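Grirton School Recycling Bank: Monthly Walk-Through, With Comments
Wednesday, September 23, 2026

Hello again to all our deposit-desk helpers, and thank you for reading these notes all the way down (I know they run long!). We now have 126 student savers, which is over twice what we had in May, so the storeroom gets a good deal more traffic than it used to.

1. Floor and doorway clear: YES
Much better than last time. The flattened cartons are stacked along the back wall and the door opens all the way.

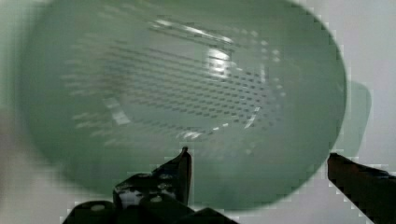 Please keep it up on deposit afternoons as well, when the line gets lively and bags tend to land wherever a child happens to be standing.

2. Scale level and reading zero: YES, after adjustment
The Hviid scale was reading a little heavy, and a saver deserves the right number in the passbook, so do press the zero button before every shift. 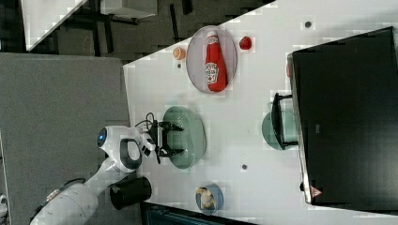 White tabletop with a pale green oval plate and a black cup.

3. Paper bales no higher than shoulder height: NO
Two stacks by the window were too tall and leaned toward the aisle. We took them down on the spot. The limit is 40 pounds a bale, tied both ways with string.

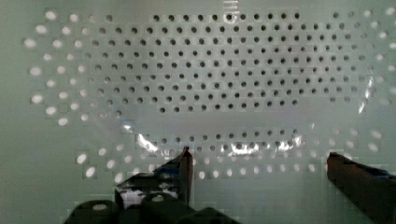 4. Plastics sorted and free of glass: PARTLY
Stinik, who buy our plastic, sent back one sack with a broken jar in it, and I would hate for small hands to find the next one. Children should tip their bags out slowly and never reach inside. Flat pieces with rows of small round holes, like the pale greenish-gray one in the photo just before this item, go to the desk to be checked for a resin number, and if you can't find one, set the piece aside for me. Gloves are in the drawer, sizes small and medium.

5. Cash box locked and passbooks put away: YES
Lovely work here. The 8 unclaimed passbooks are in an envelope marked with the term. 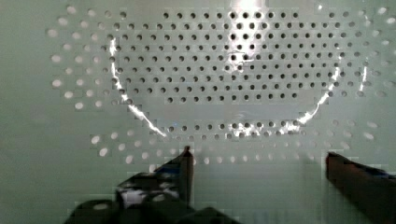 6. Fire extinguisher in place and tagged: YES
The Mivirard tag is current. Someone had hung a coat over the handle, so I've put a hook up on the other side of the door.

To fix before the next deposit day: restack the window bales, and add a "no glass" sign at child height.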